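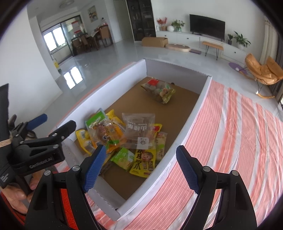

Snack Swap FAQ

Do I need a special snack box?
No. Istora will sell you one with dividers for 17 dollars. A shallow cardboard box does the same job, and you can cut the sides down with scissors if they're too tall to reach over.

Should everything come out of its own packet?
I wouldn't. Decanting into matching jars looks nice for an afternoon, then you have four jars of something and no date on any of them. Leave it sealed until someone wants it.

What are the ones labeled 山楂条?
Hawthorn strips. Sweet, sour, chewy. You'll read that they settle the stomach after a big meal. Maybe — I eat them because they're sour.

Aren't vacuum packs good forever?
People say so. Read the label anyway. Some say to refrigerate, and plenty of them go in a cupboard regardless.

I can't read the label. Is a translation app enough?
For finding out what the flavor is, usually. For allergies, no. Delia Munteanu ran one packet through 2 apps and got "peanut" from one and "flower" from the other. Ask someone who reads the language, or skip it.

How many should I bring to a swap?
Up to 4 packets. More than that and you carry most of them home.

Does sorting by color help?
Rigoberto Usuga swears by it. Yellow packets can be nearly anything, so I don't see how. Sweet at one end and savory at the other is plenty.

Can I bring homemade?
Not to ours. Sealed packets only, with the ingredients list still readable.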